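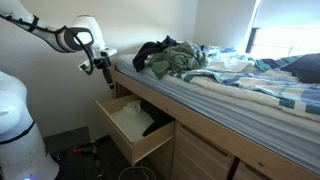 Under-bed drawer on captain's bed binds when half open

Posted 9/5/25 in Furniture and Storage
349 views

I have a captain's bed with a light wooden frame and storage drawers built in underneath. One drawer has started to bind. It opens freely for the first few inches, then the left side lags behind the right and the front goes out of square with the bed. If I keep pulling, it jumps and comes the rest of the way. Closing is the same in reverse, except that the last half inch needs a push with the foot.

The bed is a Gadton, bought used, no paperwork. The drawer runs on metal side-mounted slides with small nylon rollers, one at the back of each drawer member and one at the front of each cabinet member. There is no center rail. I use it for folded clothes and a spare blanket, and it gets opened twice a day.

What I have done so far:
Emptied the drawer completely. It still binds, slightly less.
Vacuumed the tracks. A fair amount of lint came out.
Sprayed the rollers with a general-purpose oil. Better for two days, then worse than before.
Checked that bedding was not caught behind the drawer front. The comforter does hang down on one side, but it was clear of the drawer when I tested.

I would like to avoid taking the mattress off and stripping the bed unless there is no other way. Are the slides worn out, or is this an alignment problem? If I need new slides, how do I measure for them?

Posted by ellery_basement
Marked as accepted

It sounds like alignment, with the oil as a second problem. Oil on nylon rollers picks up lint and turns to paste. Take it off first or you will not be able to tell whether anything else you do has helped.

Remove the drawer. With roller slides, pull it out to the stop, lift the front about 30 degrees, and draw it toward you. The mattress can stay where it is.

Wipe both tracks and all the rollers with a rag and a little rubbing alcohol. Spin each roller with a fingertip. It should turn freely and have no flat spot. A roller with a flat spot cannot be repaired, and you should replace the slides as a pair.

Next, measure the drawer opening in the bed, side to side, at the front and again at the back. The two figures should agree within 1/16 inch. On a used bed they often do not, as the divider panel shifts when the frame is taken apart and put back together. If the back is wider, the drawer member drops off the roller on one side and the drawer racks, which matches your description.

If the back is too wide, loosen the rear screw of the left slide, put a piece of thin card behind the slide, and retighten. Add card until the measurements match. Cereal box card is fine. If the back is too narrow, look for a divider panel that has come out of its groove and tap it back with a mallet and a scrap block.

Then check that both slides sit at the same height. Measure up from the bottom of the frame, not from the floor.

To size new slides, measure the length of the cabinet member along its bottom edge. Slides of this type usually come in two-inch steps. Also measure the gap between the drawer box and the opening on each side. Most need 1/2 inch per side. Do not go by the width of the drawer front, which overlaps the opening.

After cleaning, leave the rollers dry.

Posted by mk584

I had the same thing with a Brurent bed. Replaced the slides and it was fine. Took an evening. Ball-bearing slides are smoother but you have to drill new holes.

Posted by Dravell_North

Agree with the first reply on cleaning. Two additions.

Look at the drawer bottom. If it is a thin panel in a groove, it sags under folded clothes and can rub on the floor or a cross rail when the drawer is partway out. A shiny streak on the underside shows where it touches. Turning the panel over gives you a few more years if it slides out at the back.

Also check the floor under the bed. Mine was out of level by 7 mm across the width, enough to twist the frame. One shim under the low corner cured two drawers at once. Do this before you put card behind any slide, or you will be correcting for a twist that later goes away.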